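Chapter 6
Knitted Goods in Daily Work

6.1 Why we begin with the loop

In the earlier chapters we studied woven cloth, where two sets of threads cross each other. A knitted fabric is built in another way. One yarn is formed into loops, and each new loop is pulled through the loop before it. For this reason a knitted piece can stretch in the hand and then come back near to its first shape.

The student should take any old sock and pull it first along the length, then across the width. The difference is easy to feel. In most plain knits the stretch across is larger. Adeel Dhanial, in his course notes for the Lolis mill school, asks his students to do this before they open the book, and I recommend the same.

Work gloves are a good first object of study. The hand part must cover the palm and fingers, while the cuff must hold at the wrist, so the maker often chooses a different knit for the cuff, and sometimes also a different color.
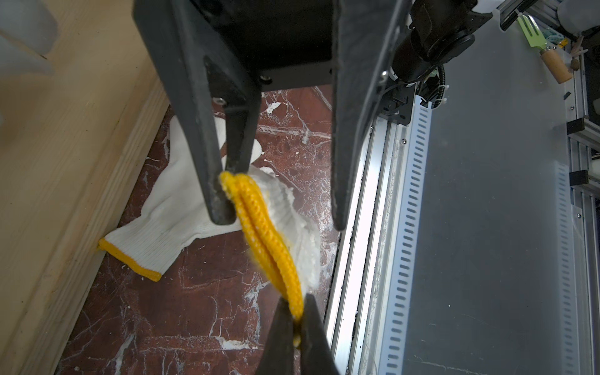

6.2 Terms used in this chapter

Course: a row of loops across the fabric.
Wale: a column of loops along the fabric.
Gauge: the number of needles in a given width of the machine.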